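17 March 2026, bench notes

Blocks out on the maple-coloured board again. Sowmya wanted the shape set sorted before the Toltlow visit, and I said it would take 10 minutes, which is what I said in January as well.

The board first. I had forgotten how heavy it is and tried to lift it one-handed onto the blue pegboard. Do not do this. It sits flat now, after 2 goes at it and a short exchange of views with Diễm about which edge is the front. (Her edge. Fine.) The dark streaks in the grain don't sand out. I gave them 3 passes last month and they have outlived my interest.

Tipped the blocks out of the Arkari tub. Yellow hexagon stands up nicely on its end, the best behaved of the lot. The star is a nuisance to pick up by the points and always has been. Wiped everything with a damp cloth, including the ones Sowmya says she wiped on Monday.

Tried spreading them evenly over the wood. They looked like a shop display, so I went back to a loose scatter and left the yellow one by itself.
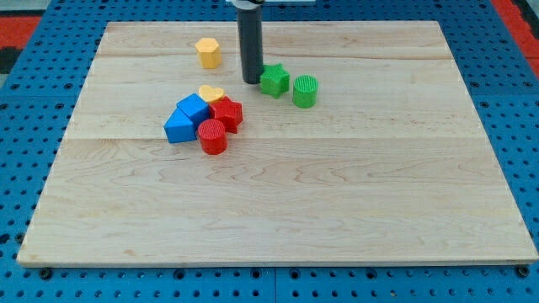
Board on the pegboard, blocks scattered, yellow hexagon off on its own.

To do: find the lid for the tub. Ask Diễm if the Skitomier order included spare shapes or just the invoice. Second coat of oil on the board, once someone admits to having the oil.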